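Kandwood Library Puts Its Seed Drawers Back in Business

The old card catalog at the Kandwood Public Library is full again, and this time it's full of beans. Also squash, dill, zinnias, four kinds of lettuce and a purple carrot that several people have already asked about by name.

The library's seed exchange reopened Sunday afternoon after two years in storage, and the line reached the front steps before the doors were unlocked. By closing time gardeners had carried home 1,205 packets, every one of them free.

"I thought we'd be refilling drawers in the spring," said Anwara Saha, the reference librarian who runs the exchange. "We were refilling them by three o'clock!"

The rules are simple. Anyone with a library card can take up to 14 packets a season. You don't have to return anything, but if your plants do well, the library would love some of the seed back in the fall. Envelopes and pencils are on top of the cabinet. Write down the plant, the year and the street where it grew, and drop it in the basket at the desk.

The street turns out to be the fun part. Flip through the bean drawer and you can follow one pole bean from Lirkau Street over to Mill Road and back again, with notes from each grower along the way. One packet says "slow, be patient." The next one, from a sunnier yard, says "could not keep up with them."

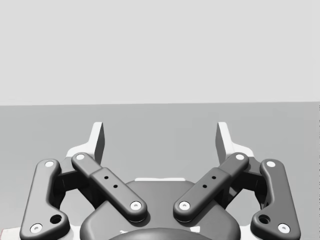 Much of the early stock came from Sandamali Wanigasekara, who has gardened behind her house on Lirkau Street for most of her life and arrived with 80 varieties in a pair of old cookie tins. Her long beans went first. She had also brought okra, bitter melon and a small red chili her mother grew, and she stayed all afternoon explaining how to start each of them indoors.

"People here think our summer is too short for okra," she said. "It is not too short. You start it on the windowsill and you wait for the warm nights."

She'll be back in November to lead a seed-saving evening at the library, covering tomatoes, peppers and beans. Bring a ripe tomato if you still have one – the method involves a jar, some water and a few days of a pretty strong smell, and it works beautifully. Squash is trickier, as different kinds cross so easily, and it will get a session of its own later in the winter.

Siriwardena Hardware has donated the envelopes, along with enough potting mix for a children's table, where kids can plant a sunflower in a paper cup and take it home. The Stunda Room next to the cabinet now has a shelf of garden books too, most of them available to check out.

Saha is still looking for a few things. Flower seed is running low, especially cosmos and marigold, and she would be thrilled to get any local corn. Store-bought packets are welcome if they haven't been opened.

The drawers are open whenever the library is. Ask at the desk if you can't find something, or just start pulling handles – the labels still need some work, and the parsley is currently filed under H for herbs.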